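4.2 Choosing what to pick up first in a full basket

Our planner, which we call Kovuler, began life on tidy tabletops, and we will admit that the first homes we took it to were a bit of a shock to it. Things at home lie on top of other things, and the question of which one to lift first matters a good deal more than we had expected. Ivar Løken suggested early on that we stop asking the planner for one best grasp and let it keep a short list of 5 candidates, each with its own guess about what is resting on what. That small change has shaped most of this section.

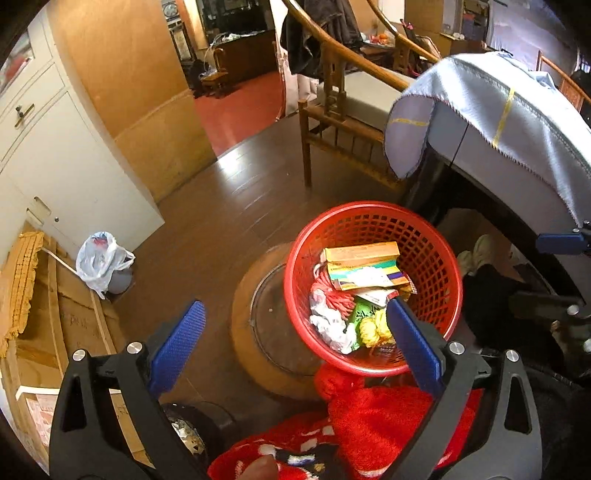 6 min read

Figure 4. A red basket seen from the gripper's own camera. The large cardboard box lies across smaller packets, and strong light washes out part of its printed face.

Views like the one in Figure 4 gave the layer estimator plenty to chew on. A flat box is a friendly thing to plan for, and its cover over the neighboring package is a cue the estimator can use. Yarn and cord are another story – their outlines wander, and a loop can belong to a bundle well away from where the fingers close. Glare is a third trouble, and we handle it by lowering the weight of any pixels close to full brightness before the edges are scored.

We trained the estimator on 2,000 labeled views, with Henok Gebretsadik and Eyerusalem Woldegiorgis marking the order of the layers by hand. Where they disagreed we kept both answers, and the planner treats that spread as doubt. It then leans toward the candidate that disturbs the fewest neighbors, even when another grasp scores a little higher on its own. Section 4.3 takes up how the list is refreshed after each lift.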